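Mimus by Stodel
Listening percussion module, kit or assembled

Mimus is a small box that listens to you tap on things and plays the rhythm back with its own sounds. Stick the contact mic to a table, a cookie tin, a banjo head or the side of a bookshelf, tap out a pattern, and Mimus picks it up, works out where the hits are and how hard each one was, and starts answering. You can let it repeat you exactly, or turn one knob and have it start wandering off with your rhythm, which is where I usually lose an hour.

It's named after the mockingbird. The first version was a breadboard that could only click. I had it taped under my kitchen table and it was already so much fun that I kept building!

Choose a version

Kit: circuit board with the surface mount parts already fitted, all jacks, knobs and buttons, one contact mic with cable, front panel, screws and rubber feet.
Assembled: the same thing, soldered and tested, with the calibration already done.
Bare board and panel: for people with full parts drawers. The parts list is on the downloads page.

All versions come with the current firmware loaded. A USB cable isn't included, you almost certainly have one in a drawer.

How it works

The contact mic goes into a small preamp with a gain trimmer on the board. From there the signal gets split. One path goes to the output so that you can hear the real tap mixed in with everything else, and the other goes to the microcontroller, which watches for the sharp front edge of each hit. Once it sees one it measures the peak, stores the time, and ignores the mic for a short moment so that one tap doesn't turn into a burst of them. That moment is adjustable. A dry wooden table wants a short one, a cookie tin rings for ages and wants a long one.

Mimus also makes a rough guess at how bright each tap was. Knuckles and fingernails land in different places, so you can play a low sound and a high sound from the same spot on the same table. It isn't perfect at this. On a thick countertop everything sounds like a thud and Mimus will agree with you. On thin plywood, a guitar body or a lampshade it is spookily good.

The hits go into one of 8 memories. Each memory holds a pattern and the sounds you picked for it, and they stay put when you pull the power.

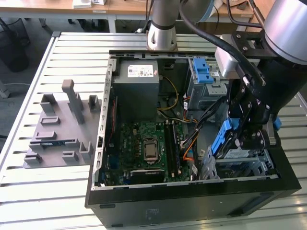

Playing back is where the Drift knob comes in. All the way left, Mimus plays what you played, with your timing, including the late hit you hoped it had missed. As you turn it up, it starts swapping neighboring hits, dropping quiet ones and adding ghost notes between loud ones. Past the middle it begins to borrow from the other memories. All the way right it's a bird that has heard too many ringtones. The original pattern is never changed while this is going on, so you can always turn back to the left and find it as you left it.

There are 11 sounds in the stock firmware. They're all made on the chip as it plays, no samples, and each has a pitch and a decay you can set with the two smaller knobs. My favorites are Twig, a very short woody click, and Pail, a sort of hollow plonk with a pitch drop that goes lower the harder you hit. Pail through a long spring reverb is worth the price of the cable.

Controls

Gain: how closely Mimus listens. Turn it up until the light flickers on your softest tap, then back a hair.
Hold: how long it ignores the mic after a hit.
Drift: see above, and have fun.
Pitch and Decay: set the current sound. Hold the Sound button while turning them to change only the high sound.
Record button: press once, and recording starts on your first tap. Press again to close the loop.
Sound button: steps through the sounds.
Memory button: steps through the memories. A long press copies the current one to the next slot.

Pressing Record and Memory together clears the slot you're on. I made this an awkward two-handed grab on purpose after wiping a really nice pattern with my elbow.

Connections

Mic input: quarter inch, unbalanced, meant for the piezo in the kit. Other contact mics work too. A dynamic vocal mic will sort of work if you hit it, but please don't.
Audio output: quarter inch, mono, line level.
Clock in and clock out: 2 mini jacks. Patch a pulse into the input and Mimus stretches or squeezes your loop to fit.
MIDI out: mini jack. Every hit is sent as a note with velocity, live taps as well as played back ones.
USB: power, MIDI and firmware updates over the same socket.

About that MIDI output: live taps and looped hits go out on separate channels, so you can send the table to one synth and the bird to another. I didn't plan to ship this, it was a debugging helper, but then I used it for a whole evening and it stayed in.

Power

Mimus runs from any ordinary USB charger or from a battery bank. It draws very little, and some battery banks decide that nothing is plugged in and switch themselves off. If yours does that, hold Sound while connecting the power to turn on the keep-awake mode, which makes the board use a little extra current every so often. The setting is remembered.

If you hear a whine when Mimus and your computer share an outlet strip with an audio interface, you've got a ground loop. Run Mimus from a battery bank, or put an isolating transformer in the audio line. I spent a long time on the filtering and it's quiet by itself, but there's only so much a small board can do about everybody else's power supply.

Building the kit

This is a friendly build if you've soldered a kit or two before. All the tiny parts are done for you. What's left are the jacks, the pots, the buttons, the pin headers and the gain trimmer, and they all go on the side marked with the bird.

Fit everything loosely before you solder anything. Put the jacks and pots in the board, lay the front panel on top, put the nuts on finger tight, and check that the board sits flat. Then solder one leg of each part, look again, and do the rest. Pots soldered at a slight angle will work fine but the knobs will rub, and you will notice it each time you turn Drift.

The mic cable is the one spot where people get stuck. The center of the piezo disc is the signal and the brass edge is ground. Use as little heat as you can on the center, the silver layer lifts off quickly. The kit disc comes with wires attached for this reason, but if you're making extras (make extras!) go fast and use a bit of flux.

When it's all together, plug in USB with nothing in the mic jack. The light should blink twice and then go out. If it stays on, the Record button is most likely in the wrong way round. If it doesn't come on at all, check the power header next to the USB socket.

To calibrate, plug in the mic, hold Record while powering up, and tap the disc a few times, soft to hard. Press Record again to save. Do this once for the build, and again if you swap in a very different mic.

Sticking the mic on

Reusable putty is good for trying out spots. For something more permanent, double-sided tape gives a crisper sound, thin tape more so than the foamy kind. A clamp is best of all on anything with an edge. Keep the cable from hanging freely, as it will tap the table too and Mimus is very polite about answering.

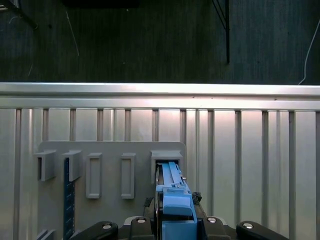 The Hawthorne panel

Hawthorne is the alternative front panel, for putting Mimus into a modular rack instead of on a desk. It takes the same board, with the quarter inch jacks left off and mini jacks in their place, and adds an attenuator on the Drift input so you can wobble it from an LFO. I love this version. A very slow LFO into Drift gives you a drummer whose attention comes and goes over a few minutes.

You need to decide before soldering, as the jacks use different holes. Converting a finished desktop Mimus is possible with a desoldering pump and a calm afternoon. The Hawthorne panel is sold separately and comes with the jacks and a power cable for the rack.

Firmware

Stodel firmware updates are free and install over USB. Hold Memory while plugging in, and Mimus shows up on your computer as a drive. Drag the new file onto it and it restarts by itself. Your memories survive the update.

Sanitz is the current release, dated 1 April 2019, and no, it isn't a joke. It has a better high and low split on metal surfaces, clock input that copes with swing, and a new sound called Gravel. It also fixes the bug where closing a loop exactly on a clock pulse could double the first hit. If your Mimus ever sounded like it was stuttering on the one, please update, it's so much nicer now.

The source is up for download alongside the schematics. It's written in plain C with a lot of comments, some of them grumpy. Adding a sound means writing one function and putting its name in a table. If you make a good one, send it over! Two of the sounds in the stock set started out that way.

In the box (assembled version)

Mimus desktop unit
Contact mic with cable
Lump of putty
Printed card with the button combinations
Rubber feet, already attached

Repairs

If an assembled unit arrives dead or dies on you, write to me through the contact page and I'll fix it or swap it. If a kit doesn't work, send clear photos of both sides of the board first. Nearly always it's a cold joint on a jack, and I can point to it. If it's something odder, mail me the board and I'll have a look for the cost of return postage.

Replacement mics, knobs and blank panels are on the spare parts page.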